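The Room at Tivemholm

When the others had gone home, Charalambos Fragkou started run 261 again from the beginning. It was a little after seven in the evening, in February, and the heating in the Tivemholm building had already gone down for the night. He kept his coat on. On his screen Hedo woke up in the room with the hexagon carpet, as it had done every evening for three weeks, and began to look.

The method was called Mumska. Araya had given it the name and had never said where it came from. The idea was simple enough that Fragkou could explain it to his mother on the telephone. Before Hedo moved through a room, it had to make a guess about what it would see after moving. Then it moved, and it compared. Where the guess was wrong, it stayed longer. Where the guess was right, it went on. A robot that did this, Araya believed, would learn a new room in much less time than a robot that looked at everything with the same care. 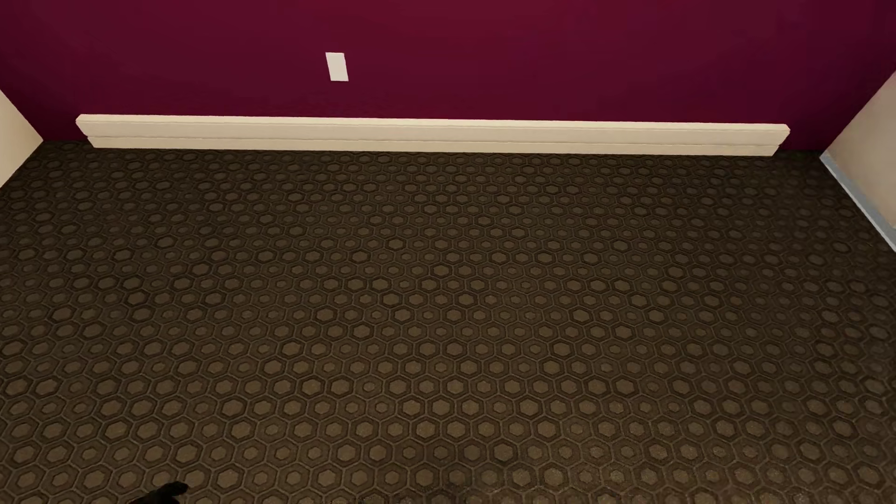
She had believed it for two years. He had believed it for perhaps one. The trouble was always the carpet. Every step on it looked like every other step, and Hedo made good guesses and learned nothing from them. It could travel across half of the floor and still think that it was standing where it began. In the first version it got lost in 119 runs out of 336, and Araya wrote this number on a piece of paper and taped it to the kettle, so they would both have to see it every morning.

"We could change the carpet," he had said once. "It is only a simulation. I can make it gray in five minutes."

"And the people who will live with the robot," she said, "will they also change the carpet?"

So the carpet stayed. What he changed was the guess. In the new version Hedo did not guess only the next view. It also had to say how sure it was, and whether being sure was of any use. A view that could belong to a hundred places in the room was given almost no weight, even when the guess was perfect. He had written this part alone, in the nights of January, and he was ashamed of how short it was. It was 3 lines. Araya read them standing up, with her bag on her shoulder, and then she put the bag down.

Now she was in another city with her father, who was ill, and the final set of runs was his to watch. There was no need to watch. The numbers would be in the file in the morning. But run 261 had gone wrong in the old version in a way that he remembered well, with Hedo turning and turning on itself until the time was over, and he wanted to be there for it.
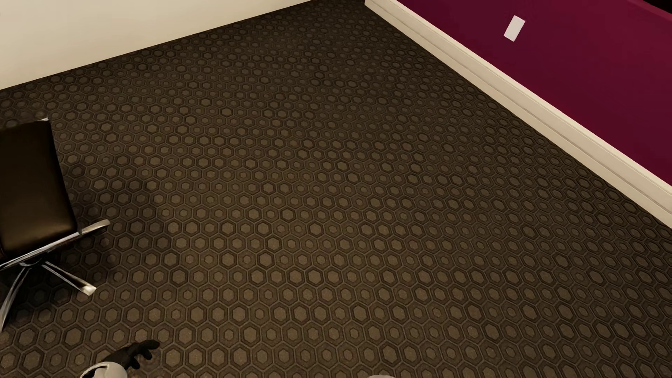

The line on the graph under the picture was the one he cared about, the line of doubt. It had climbed while Hedo was looking only at the floor, and he had felt his stomach climb with it. Then the view turned toward the corner, and the line began to go down. He leaned closer. There was the chair with its black seat and chrome legs, there was the place where the cream wall met the dark red one, and on the red wall there was the little white plate, which he had put in himself on the first day and then forgotten. None of these could be anywhere else. Hedo's black fingers were stretched out over the carpet, and he noticed that he was holding his own hand in the same way above the desk.

The line reached the bottom and stayed there.

He did not telephone at once. He waited for the next run, and the one after it, because Araya would ask. Then he went to the kitchen and filled the kettle. The paper was still on it, a bit brown from the steam, and the tape had come away at one corner.

It was half past nine when he called. She answered very quietly, and he could hear that she was walking out of a room and closing a door behind her.

"How is he?" he said.

"Sleeping. He ate some soup." She waited. "Charalambos, it is late. Is it broken?"

"No," he said. "I am looking at 261."

"And?"

"It knows where it is."

For a moment there was only the noise of the corridor she was standing in, something with wheels going past.

"Run it again," she said, "with the chair in a different place."

He had expected this. He sat down, moved the telephone to his other ear, and opened the file for the room.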